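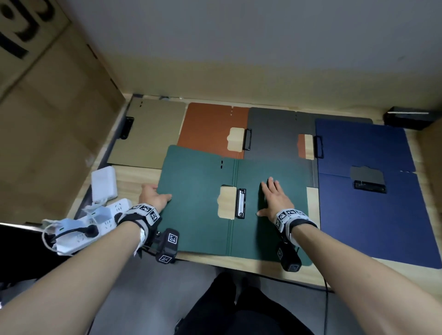 Dark green folder, opened flat, with metal clip at the centre fold.

Stedora Production Continuity Binder System
Script supervision and continuity filing for film and episodic television

Overview

The Stedora system is a paper-based continuity set for script supervisors working on features, limited series and second-unit shoots. It supplies the pre-printed forms, dividers and index sheets needed to keep a lined script, daily progress reports and scene continuity notes in one order from first day to wrap. It is made to run beside a tablet workflow or in place of one.

The form layouts were drawn up by Tomomi Sugiyama, a script supervisor, and revised after two seasons of use on the drama series Nanditz. The current release is the third revision. Forms from the second revision will file correctly with it, except for the daily log, where the timing columns have moved to the right-hand side.

What the set contains

Lined script facing pages, 145 sheets. Ruled for slate, take, lens, timing and comment, with a wide inner margin for punching.
Daily log, 64 sheets. One per shooting day, with six spare lines on the reverse for pickups.
Scene breakdown forms, 145 sheets. Story day, time of day, cast, wardrobe change number, props in hand.
Master index, eight sheets. Cross-references scene number to shooting day and camera roll.
Tabbed dividers, 12, unprinted.

Folders are not included. The forms are punched on the left to suit most two-hole clips. Four-hole punching is available to order and adds a week to delivery.

Paper and print

All forms are printed on 100 gsm uncoated stock that takes pencil, ballpoint and fibre-tip pen. Gel ink needs a few seconds to dry. The rules are printed in a mid-grey that stays legible under a low-output work lamp and drops back when the page is scanned, so that handwriting reads clearly in the editor's copy.

Facing pages are also available in pale blue, yellow, pink and green to match script revision colours. Coloured sheets are sold in packs of 64 and are not part of the base set. Goldenrod was dropped at the second revision, as it scanned too dark.

Order of filing

The system assumes three working sections. The first holds the current lined script in scene order. The second holds daily logs in shooting order. The third holds completed breakdown forms and anything awaiting a query from the cutting room. Productions with a splinter unit generally add a fourth, numbered from 500 upwards so that its slates don't collide with main unit.

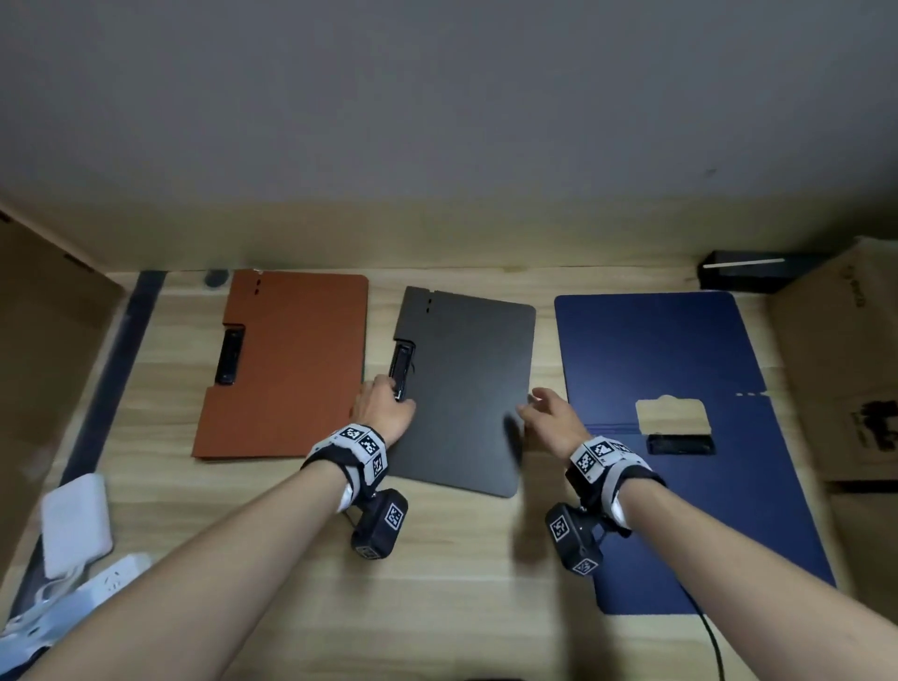 Three clipboard folders, including one in rust-orange and one in charcoal grey.

Story days are entered as D1, D2 and so on, with nights as N1, N2. Flashbacks take the prefix F. Where a scene is split across two shooting days, the first day's log carries the scene number with an open bracket and the second closes it. The index sheet has a narrow column for this mark – leave it blank for scenes completed in one day.

Timing columns are in minutes and seconds. There is room for an estimated running time, a timed rehearsal and up to nine takes per row. Takes beyond nine continue on the next row with the slate number repeated.

Compatibility

Form fields follow the same order as the export template in Femia, version 4 and later, so a day's log can be keyed across without rearranging columns. Earlier versions of Femia place sound roll ahead of camera roll. Productions using another package can request a plain field list as a text file.

Scanning has been checked at 300 dpi in greyscale. Automatic document feeders will take the full set, though dividers should be removed first.

Ordering

Product code: 453
Base set: one production, up to 64 shooting days
Refill packs: facing pages, daily logs and breakdown forms sold separately
Custom header: production title and company name can be printed on every form, minimum run 3,000 sheets
Proof: supplied as a PDF before printing, one round of corrections included

Orders are printed and packed by Nair. Base sets are held in stock and leave within two working days. Custom headers take three weeks from approval of the proof. Orders placed after the end of October for a January start should allow an extra week for the shutdown.

Opened packs can't be returned. Misprinted or mispunched sheets are replaced at no charge – send a scan of one affected sheet with the pack label.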